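Pre-use checklist, handheld gripper kit (Ulero two-hand set, on trial from Findness)
Filled in by Eusebio Ccori, Friday, before the afternoon session

I've kept the form Findness sent with the kit and written my comments under each line. Some of them got long, sorry! We have to tell Sallard by the end of July if we're buying, so I'd sooner have too much in here than too little.

1. Finger pads: glued down, no lifting corners, no tears
PASS. I ran a thumbnail along every edge. The foam face has a nice bite to it, though I do wish the spare pads came in the box (they're a separate order, and the shipping is silly).

2. Jaw linkages: open and close fully, no grit, no pinched skin
PASS WITH COMMENT. Both hands move fine. Keep your fingers back from the slots when you squeeze – I got a good nip from the first one on Monday's form-filling practice and said a word I won't write down.

3. Marker plate: tight, not bent, dots clean
PASS. Wiped with a dry cloth only. Please don't use the alcohol wipes on the dots until Findness answers my email.
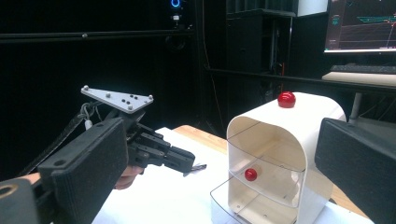 4. Cables: strapped, enough slack to turn the wrist, nothing under tension
PASS WITH COMMENT. I turned each wrist as far as mine goes and nothing pulled. The strap works its way down after 60 minutes or so of use, so check it again at the break.

5. Grip force: at or under the limit on the trial sheet
PASS. Limit is 24 newtons, and both hands came in under it on the little spring gauge. I like that gauge a lot, and if we send the kit back I'm going to miss it.

6. Test objects: clean, no cracks, no sharp edges
PASS. The drawer unit and the red balls are all good. Clear plastic chips easily, so I feel along the front lips with a bare finger before anybody pulls on them.
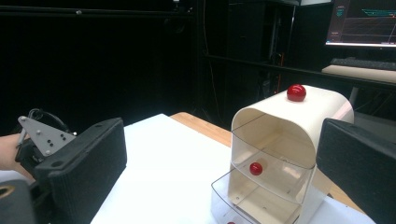 7. Table and floor: covering flat, nothing to trip on
PASS. I pressed the corners of the white covering down again.

8. Operator comfort: breaks agreed, weight okay
COMMENT. Each hand is 800 grams by the kitchen scale, and my forearms know it! Mokoena's demo set felt lighter but the trigger on that one was mushy, and I'd take the Ulero over it any day. We're doing 6 runs and then a proper sit-down.

9. Stop procedure: everyone in the room can say it out loud
PASS. Say "stop", open both hands, step back.

Still open: the answer on wipes, the price for spare pads, and a second copy of the trial sheet (mine has coffee on it). Kit is okay to use today.

E. Ccori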